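**Dalura two-arm shelf kit: notes from a trial unit**

Firkosden has put its Dalura kit on general offer, and we have had a trial unit for long enough to form a view. The kit is sold to people who already own a mobile base and want a pair of arms that can lift light goods on and off open shelving. It comes as two arms, two grippers, a head camera mount, a control box and a licence for the Dalura software. The base is not included. Neither is the shelving, and the manual is vague on what sort of shelving is suitable.

Assembly took Olumide Bashir and me one afternoon. The arms bolt to a shared cross plate, and the plate is drilled for the common base patterns. There are 11 connectors between the plate and the control box, all keyed, and the labels match the drawings. The one poor part is the strain relief on the forearm cable. It is a plain clip, and we replaced it with a screwed one before the first run.

Calibration is done with a printed board supplied in the box. The routine wants 600 samples per arm and will not accept fewer. Once done, it held through the trial without being repeated. The software then asks for a shelf model: the height of each level, the depth, and the position of the front posts. These can be typed in or taken from the head camera. We typed them in, as the camera route had trouble with thin wire rods against a pale wall.

The job we care about most is the two-handed basket move at the top level. Each gripper works from its own side and the controller keeps the pair in step. Load is limited by the weaker of the two grips, so soft-sided baskets need more care than rigid ones. The software has a setting for this, called "compliant rim", and it should be on for anything made of fabric.
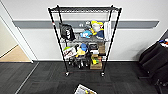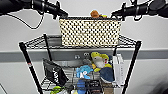

The basket is on the top shelf in the second view; the top shelf is clear in the first and in the one that follows. 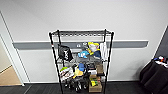
Asabe Ibrahim disagrees with us on the compliant rim setting. She ran the same kit at Varnness with fabric baskets and found that it let one side sag before the other arm caught up. Her advice is to leave it off, lower the approach speed instead, and close both grippers before any upward movement is allowed. She also thinks the typed shelf model is a false economy on units with castors, as a small shift of the frame makes the numbers wrong, and would sooner spend the time getting the camera route to work.

We have not tried her settings yet. The point about castors is fair. The software has no check that the shelf is where the model says it is, and Firkosden lists one only as planned for the November release.

Other points, in no order:

- The stop button is on a wired pendant. A wireless one costs extra.
- Logs are plain text and easy to read. Each run gets its own file, with joint currents and grip force.
- The lower levels of a shelf can be modelled, but the kit has no planner for picking from a crowded level. Reaching in between items is left to the user's own code.
- Spare finger pads are sold in pairs only.

The kit is listed at £2,483 for the first year, with support by email. After that the licence is £1,087 a year. Anyone who wants to see the trial unit before ordering should write to Nkechi Nwankwo, who keeps the booking sheet.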